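How do you teach a robot to arrange flowers?

Have you ever helped somebody put flowers in a vase? You probably didn't think about it very much. You picked up a stem, you found the hole at the top of the vase, and in it went. If it leaned over a bit too far, you gave it a nudge. Easy!

For a robot, though, every one of those little jobs is a puzzle, and a rather tricky one at that. This winter the young people in the Clumness robotics club have been trying to solve it, and they have been kind enough to let us tell you how they are getting on.

Who is in the club?

The club meets after school and is run by Xuân Cù, who used to mend lifts and now teaches design and technology. There are 16 members, and the youngest are in Year 6. They are getting ready for a competition called the Trarmont Table Challenge, which takes place in February. Each team has to teach a robot arm to do one job that people do at home. Some teams chose folding tea towels, and one chose laying a table for breakfast (with real spoons, which are slippery little things). Clumness chose flowers, mostly because Thoa Vi's grandmother has a flower stall and Thoa wouldn't stop talking about it until everybody agreed.

What does a robot have to know?

Let's start with looking. When you look at a vase, your eyes and your brain work together so quickly that you never notice them doing it. A robot uses a camera, and what the camera sends it is really just a great big grid of coloured dots. The robot's computer program has to work out which dots are vase, which dots are flower and which dots are only the wall behind.

Now, some things are much harder to pick out than others. Glass is one of the hardest. You can see through clear glass, so the robot may look straight past the vase and notice whatever is on the other side of it. Coloured glass can be a little easier, but if it has a pattern cut into it, it sparkles, and the sparkles move when the camera moves. And a shiny table is a proper nuisance, because it works like a mirror. There's the vase standing the right way up, and there's another one hanging upside down underneath it! You know straight away which one is real. A robot has to learn.

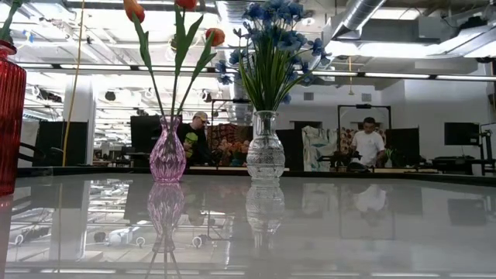
Glass vases and artificial flowers on the shiny table. Can you find the upside-down vases?

Why use artificial flowers?

Good question! Real flowers droop, and their petals drop off, and a tulip on one afternoon can look quite different the next. The club wanted to practise with the same flowers again and again, so that if something went wrong they would know it wasn't the flower's fault. Artificial stems often have wire inside as well, so they can be bent back into shape after a bump - and there have been plenty of bumps.

Learning by being shown

You might think that somebody sits down and types out every single movement for the robot, and for some robots that is just what happens. The Clumness team does it another way. They steer the arm themselves, using a pair of handles, and the computer remembers how the arm moved and what the camera saw at the same time. Each go is called a demonstration, which is a long word for "let me show you".

One demonstration isn't nearly enough. By 25th January the team had recorded roughly 400 of them, and they would like to reach 1,000 before the competition. They take turns, as it makes your shoulders ache after a while. Lâm Thân says the trick is to go slowly and to breathe out when the stem gets close to the vase. Uyên Diệp prefers to hum.

It's important to change things between goes, too. If the vase were always in the same spot, the robot might only learn to reach for that spot, and it would be terribly muddled if you moved the vase along a bit. So the team swaps the vases over, turns them round, and tries long stems and short ones.

What happens when it goes wrong?

Quite a lot goes wrong, and Xuân Cù is always pleased about it, which the team found very odd to begin with. Their first program put the flower down beside the vase, ever so gently, and then stopped as if it had finished. Another one kept reaching for the reflection. Trinh Tiêu keeps a notebook of all the mistakes, with drawings, and the team looks through it before deciding what to practise next.

Try it yourself

You can find out a little of what the robot has to cope with. You will need a plastic cup, a drinking straw, a pair of kitchen tongs and a friend.

Stand the cup on a table. Pick up the straw with the tongs and try to drop it into the cup. Then close one eye and try again. It gets harder, doesn't it? With only one eye it is more difficult to tell how far away things are, and a robot with only 2 cameras in the wrong places can have much the same trouble.

Now shut both eyes and let your friend tell you where to move. "Left a bit" sounds clear enough until you try it - how much is a bit? Swap over when you've had three turns each, and pick the straws up off the floor when you're done.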